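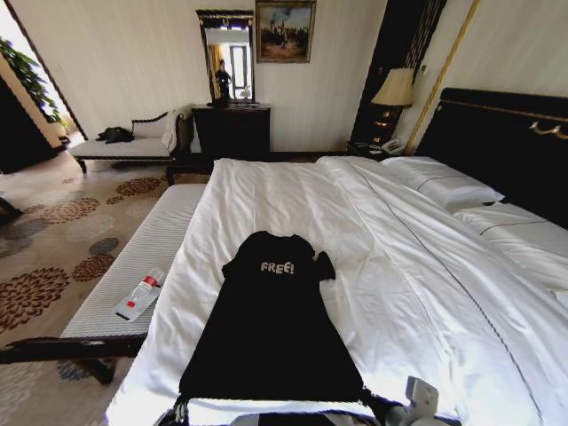
A reader wrote in last month to ask whether I ever unfold anything at all when I get to a hotel, or just live out of the suitcase like her whole family does, and she wanted to know what happens to all the T-shirts.

Well, I do unfold, and I fold again, sometimes more often than I need to! The latest round of it came in Plinlow, the second stop on a long September loop that started in Lodow and ran to 2,771 miles by the time I was home. I had packed for 40 days, much too much of everything, and by Plinlow the shirts had gotten into a terrible state. So one afternoon I gave up on sightseeing and gave the bed over to sorting laundry. A hotel bed is the best folding table there is, if you ask me, wide and white and at a kind height for the back, and a black T-shirt shows up on it so nicely that you can see every crease you missed.
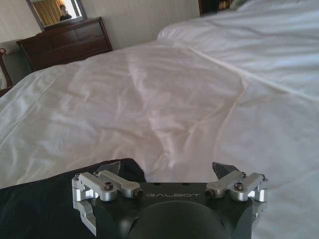 Black cotton is fussy, though. It picks up lint from any bedding it touches, so I give the duvet a good brush with my hand before I start, and I smooth from the collar down to the hem (never side to side, which pulls the shirt crooked). Then the sleeves go in, the sides go in, and the whole thing goes up in thirds. I learned it from the folding booklet that came with my Vusoditz packing cubes, and I have stuck with it ever since, even though the cubes themselves gave out on me after one summer.

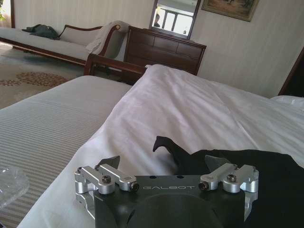
When the hem won't lie flat, I lift a corner, give it a small shake and let it fall again. Two or three tries will usually do it. Anything with printing across the chest gets folded with the letters inside, and those go at the bottom of the bag, under the sweaters.

Next gallery: the Muñoz guesthouse, with its very small closet and its very large supply of hangers. I'm still sorting through 300 pictures from that one, so please be patient with me.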